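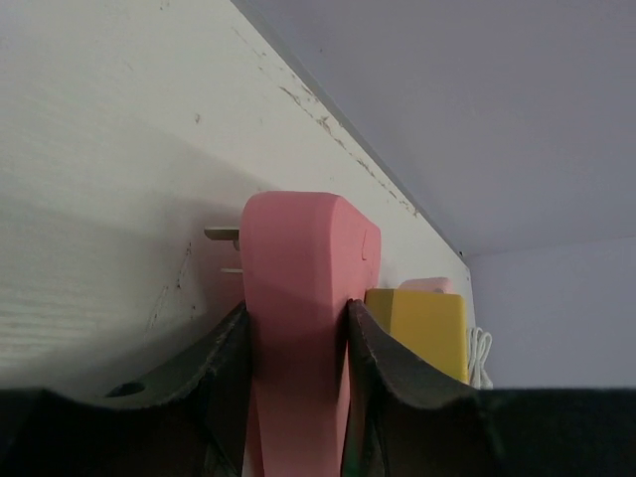
March, notebook 2, sourdough again

Furnus starter fed at 7 a.m., sulking by noon. I gave it the same flour and the same water as last week and got half the rise. The jar smells like nail polish, so it's hungry, or offended. Cold proof for the Niltberg rye has been pushed to overnight. If it's flat by morning I'll call it a cracker and move on.

Hydration on the control loaf went up a little and the dough immediately became a puddle with opinions. I folded it 3 times, then once more out of spite. Crumb is tight on the bottom and cavernous on top, so most of the butter ends up on the plate. Shaping is my guess. Halfdan Ladefoged blames the oven, but he has blamed the oven since before we had this one.
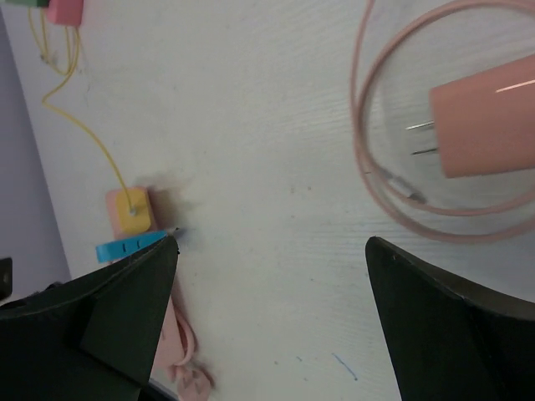 The rye needs a longer soak too. The Jaiswal method wants the grain in water five hours before anything else touches it, and I gave it two and a bit. You can taste the impatience — gritty, and a little like a wet fence. Scale battery died halfway through the salt, so the salt figure for loaf B is a work of fiction. Don't copy it into the big sheet. I did weigh the flour for the whole batch first: 2,000 grams, no excuses there. 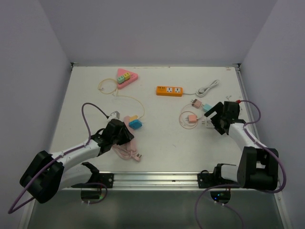 Halfdan Ladefoged wrote in the margin that loaf B tastes fine and that I should stop feeding the starter straight from the fridge. He also wants the Cloditz tin back. Fair on the starter. The tin has a loaf stuck in it.

To do: warm the water, find the other scale, soak rye the full five, scrape tin.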